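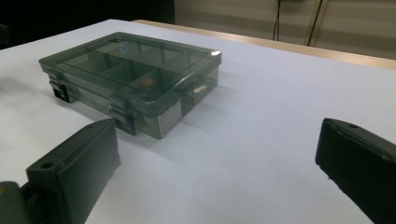
Record Packaging, session 6 – sleeves, inserts, and who gets credit

Reading for today was the Zallow chapter. If you skipped it, skim the part on gatefolds before you go on.

Terms we used:
Jacket – outer cardboard. Printed flat, then folded and glued.
Inner sleeve – paper or poly. Paper prints well, scuffs the disc.
Spine – the part people see on a shelf. Most student work forgets it!!

Case: Gollberg, debut LP, run of 400. No band name on the front, just a color field. The label put the name on a sticker over the shrink wrap. Cheap fix, also means the name goes in the trash. Good or bad? We split on this.

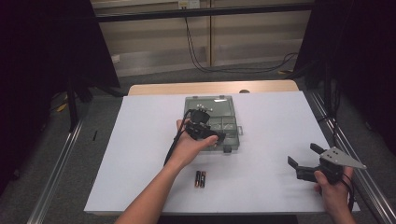
T. Mirzaei

Credits. Art director picks the direction and usually hires, designer does layout and type. On small labels its one person. Awards for packaging go to the art director, so check how your contract words it BEFORE the files go out.

Second case, Flolstead box set. 9 discs, 60 page book, slipcase too tight. Reprinted the slipcase, kept the book. Compare the type on spine and book – same face, diffrent weight.

For next time: one jacket, front, back and spine, at full size. Print it. No screens.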